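Chapter 11
When the Grip Fails: Faults in Handling Work
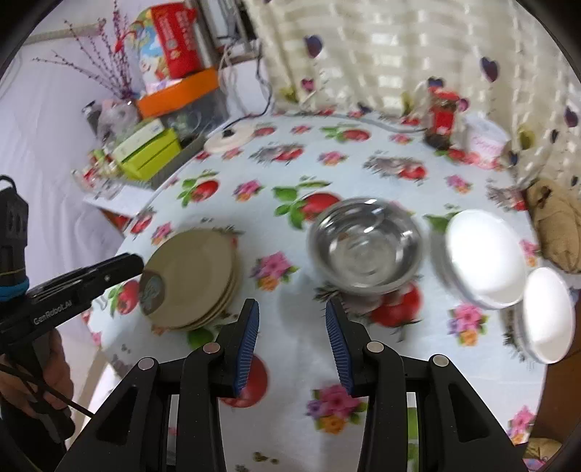
11.1 A Fault at Konari

Clearing a table looks like simple work. Plates are stacked, bowls lie at odd angles, and a patterned cloth can confuse a system that must tell an object from its background. Two parallel fingers with ridged rubber pads can hold many of these things, but each calls for a different approach. A bowl tipped on its side offers a rim; a stack of plates offers several edges close together.

In September, a table-clearing unit at the Konari test kitchen dropped a plate while a technician, Rok Đorđević, was reaching across its path. He was not hurt. The unit had completed 2,664 lifts before the fault, and the staff had come to trust it. The log showed that the fingers had closed on two plates instead of one. The lower plate slipped, the measured load fell, and the controller answered by opening the fingers fully.

The report, written by Jihad Darwish and dated October 1, 2022, found 3 causes. The pads were worn past the limit set in the maintenance plan. The controller treated any sudden loss of load as a finished release. The stop zone had been made smaller during an earlier trial and never restored – a change that appeared in no record.

Students should note that the worn pads alone would have led to a broken plate. The risk to a person came from the other two causes, and both had been present on every shift.

This chapter follows the Konari case from first report to repair. Section 11.2 covers wear and inspection of finger pads. Section 11.3 deals with load sensing and safe responses to a slip. Section 11.4 explains how stop zones are set, tested, and recorded, and compares the practice at Konari with that at the Lunde plant.

© Trorley Educational Press. All rights reserved. | Contact | Back to top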